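Besuch im Schulungszentrum von Fukell in Trulberg
13. Januar 2018

Zum Tag der offenen Tür hatte der Systemintegrator Fukell nach Trulberg eingeladen. Gezeigt wurde Beschallungs- und Medientechnik für Gastronomie, Hotels und kleinere Konferenzräume. Der Rundgang führte durch vier Vorführräume und begann mit der Zonensteuerung.

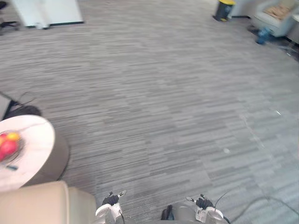 Zonenmischer und Verteilung

Der neue Mischer Lumenta 7 versorgt sieben Zonen mit getrennter Quellenwahl und Lautstärke. Bedient wird er über Wandregler oder Browser. Die Pegel lassen sich nach Uhrzeit absenken, was vor allem Hotelbars nutzen. Umgeschaltet wurde ohne hörbares Knacken. Die Ansprache über das Sprechstellenmikrofon war in allen Räumen gut zu verstehen, nur im Flur etwas zu laut.

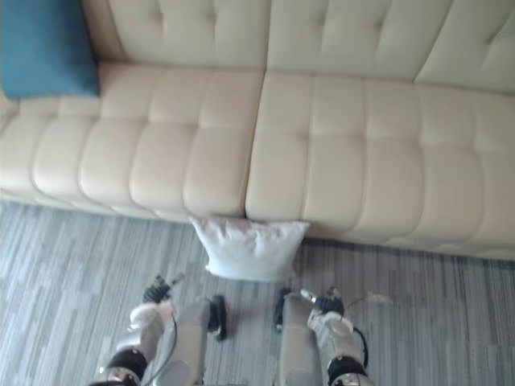
Fendatero merkte dazu an, dass die Wandregler bei älteren Anlagen meist neue Leitungen brauchen und man diesen Posten im Angebot gesondert ausweisen solle. Bei Fukell sieht man das ähnlich. Ein Adapter für vorhandene Zweidrahtleitungen ist für August angekündigt, ein Preis steht noch nicht fest.

Im dritten Raum ging es um Bildverteilung über das Netzwerk. Dort liefen 13 Empfänger an einem Switch, die Leitungslängen betrugen bis zu 70 Meter.

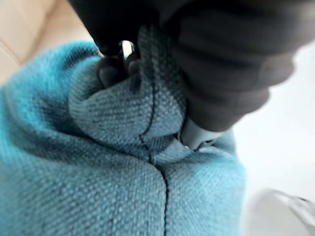 Die Verzögerung zwischen Bild und Ton fiel bei Sprache nicht auf. Bei einer Sportübertragung war sie auf einem der Empfänger zu bemerken und wurde am Mischer nachgestellt. Unterlagen und Anschlusspläne gab es am Ausgang, Termine für Schulungen nimmt Fukell telefonisch an.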